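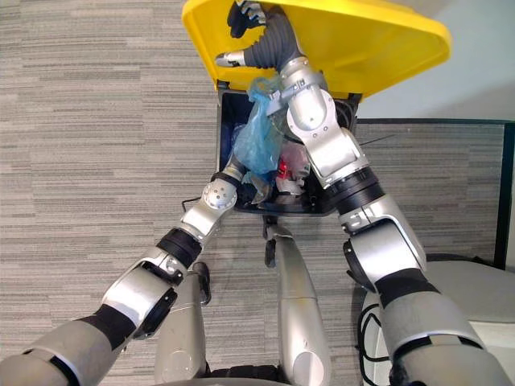
News > Workshop Projects > Skirotard

Shared Workshop Build Brings Two-Arm Robot to Trash Handling

Last updated: January 10, 2026

GAMLOW - The Gamlow shared workshop has published the build notes for Skirotard, a two-arm robot assembled by members and now being programmed for household chores. The current work is on trash bins with hinged lids. One hand is assigned to the lid and the other to the contents.

Arm control runs on a Drandano board mounted in the base. Joint commands are updated 500 times per second, and each arm is limited to a payload of 300 grams during bin work. The build took 18 months of evening sessions.

"Thin film is the hard part," said Torben Reinholz, who leads the build. "A bag folds under the fingers and the grip point moves. We are tuning closing speed before we touch anything else."
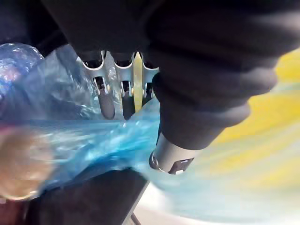
Skirotard gripper at a blue plastic bag, wrist view.

Wiring diagrams and a parts list are available to members at the front desk. A second set of notes - covering the wrist joints - is planned for March.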